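Home | Tickets | Knowledge base | Exam booking | Log out

Ticket 1649 - practice test won't resume after timeout
Status: open, waiting on Prunetti
Print this page | E-mail this page

Opened by Svitlana Tymoshchuk, Narkdale training desk, Tuesday.

Learner starts the networking mock exam in Kadar, gets to question 30 or so, goes for a tea, comes back, session gone. Logs in again and the mock says "attempt in progress" but Resume is greyed out. Four learners so far, all on the routing module. Switching module is fine.

Tried: other browser, cleared cookies, private window. Same. Tried my own account, left it idle on purpose, same error 1063.
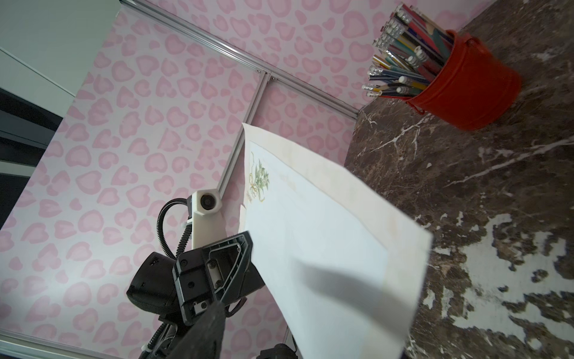
Sheet with plant drawing, top left corner

09:40 - Ostap Dmytriv: took this one. Error 1063 is the attempt lock. Lock gets written when the timer starts and should clear on timeout, it isnt clearing. Cleared by hand for the four learners, ask them to try now pls.

10:15 - Svitlana: three back in, answers kept. Fourth has lost everything after question 12. She's sitting the real thing in August so not a panic but she isn't happy.

11:05 - Ostap: her autosave was off. Can't get those back, sorry. Have given her an extra attempt.

11:50 - Ostap: looks like the idle setting on routing is shorter than the autosave gap. Other modules have it the right way round. Raised with Prunetti as they own the module settings - we can only read them.

Workaround til then: press Save and Exit before any break. Do NOT just close the tab.

14:20 - Svitlana: told both groups. Leave open pls.

Related tickets
Mock exam score shows blank in Kadar
Lytvynenko voucher code not accepted
Lab switch console drops on login
Certificate PDF prints without name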